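Tags: Talks, Materials, Timber

Speaker notes: Choosing wood for kitchens that get used

Slide 1. Welcome people, say we finish by 4 pm. My background is fitting worktops, first at Perier and now at Flurkness.

Slide 2. Solid wood moves across the grain as the seasons change. Leave a gap at the wall and use slotted brackets. Mention the Rinaldi job, where the top was screwed down tight and split by June. 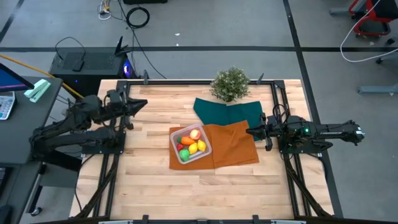
Slide 3: Butcher-block top, light planks

Slide 4. Oil or varnish? Oil is easy to patch but needs doing again. We put 6 thin coats on the Sostomska counters. Pause for questions on food safety.

Slide 5. Costs. The oak quote came to £2,702, with £407 of that for fitting. Hand round the offcuts.

Last updated: June

We use cookies to improve your visit. Accept all | Manage settings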